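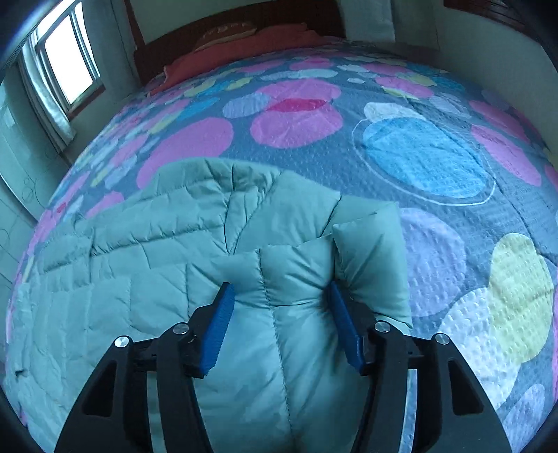

Who can apply to take part in the Saltach letter-writing group?

Anyone aged 16 or over who can give us two hours a month. You don't need legal training, and your own immigration status makes no difference.

The group writes to people held in immigration detention and helps them keep in touch with solicitors and family. Last year we sent 372 letters. We are looking for 5 new writers and 2 people to translate, one from Vietnamese and one from Tigrinya. All places are unpaid. Bus fares are refunded if you keep the ticket.

## What you would do

- write to one person, at least once a month
- come to the evening meeting at Tundby Hall, or join by phone
- pass on any worry about someone's safety to the coordinator the same day

We don't give legal advice and we don't promise outcomes. Letters go out under first names only, with our office as the return address.

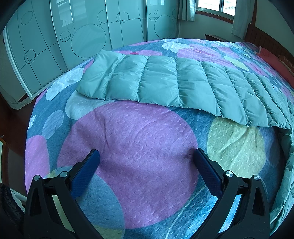 One current writer told us that the first letter took her a whole evening and the later ones half an hour, and that she would have liked to hear sooner how often people are moved between centres. We now cover this in the training.

## How to apply

Send a few lines on why you want to join, and which languages you read, to the Saltach office, 245 Maretti Road, by 06/08/2025. Training is in two parts, and we ask new writers to stay until the end of February. Translators should say if they can also take phone calls.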